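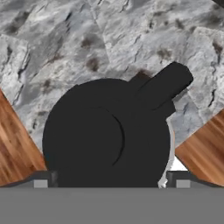 4. Does the island bring people together?

The claim that a kitchen island makes a household more sociable is repeated so often in the trade literature that it is rarely tested. Most versions of it lead back to the Rellwood survey, in which 2000 owners of recently fitted kitchens were asked whether they spent more time with family or guests since the work was done. A large majority said yes. We do not think this tells us much. People who have just paid for a new kitchen have good reasons to speak well of it, and the survey had no group of owners who had refitted without an island.

Miranda's study in Arnville is more careful, though smaller. Rodrigo Miranda asked 70 households to keep a diary of who was in the kitchen at six in the evening, and for how long. Homes with an island did record longer shared periods. They were also larger homes, with more people living in them, and in most cases the wall between kitchen and dining room had been taken out at the same time as the island went in. The analysis treats these as one change. A family that can see the television from the cooker may well stay in the room longer, with or without a block of stone in the middle of it.

There is also the matter of what counts as an island. Sotomayor's coding scheme accepts any worktop that can be walked round, so that a narrow trolley and a full-length counter with seating fall into the same class. The Ronetti pattern book goes the other way and leaves out anything without a sink or hob. For our own coding we used a plain visual rule: a fixed counter standing apart from the wall units, as in the layout at Figure 1. This rule says nothing about seating, and we accept that it may hide differences that matter — a household eating at the island is doing something else from one that chops vegetables on it.

Applying the rule to the Arnville diaries moved six households out of the island group. With those gone, and with household size taken into account, the difference in shared time shrank to a few minutes an evening. We would not call that proof that islands do nothing. It does suggest that the effect reported so far belongs mainly to open rooms and full houses.

Figure 1. Rendered kitchen with an island: grey-and-white marble countertop, lower cabinets with a marble back counter, wooden floor.

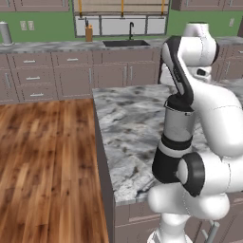
4.1 Limits of the diary data

Diaries were kept in May, when evenings are light and many families are outdoors at the hour recorded. Winter figures could look quite different. Entries were also made by one adult per household, usually the one cooking, and we have no check on them.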